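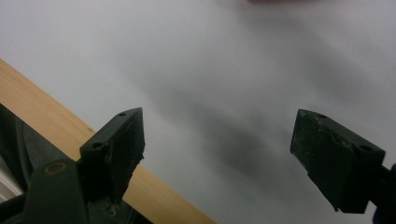
Ticket 1567
Opened: 11/07/2023
Site: Lutmont, finishing room
Reported by: Hartmut Wegener
Subject: Glare on bench top, inspection lighting
Priority: 2
Status: Waiting on parts

Problem as reported
Bench surface reads too bright under the Keleo lamp. Small scratches on light-colored parts get missed on the first pass. Started after the bench top was replaced in June.

Log

Checked lamp height. Set at 475 mm above the surface, matches the room sheet. Tilt lock is tight.

Dimmer was at full. Dropped it to 50 percent. Glare is lower but the back corners of the bench are now too dim to read a label. Put it back to full.

Wiped bench top with the Tanasarn cleaner and a dry cloth. No change. The shine is in the finish - not residue.

Swapped the lamp with the one from the packing bench. Same result on this bench, and our lamp gives no trouble over there. Lamp ruled out. Both returned to their own places.

Laid a Surnutent matte mat over the left half and left the right half bare. Hartmut ran the same tray of parts on each side. He found nearly all the marked scratches on the mat side and missed several on the bare side.

Cause
Gloss of the new top. The old one had a dull finish and the lamp settings were made for it.

Action
Full-width matte mat ordered. Half mat stays down until it arrives - do not tape the edges, the adhesive lifts the finish. Room sheet to be updated with the mat part number.

Open item
Does the packing bench get the same top? If so, order a second mat before the swap.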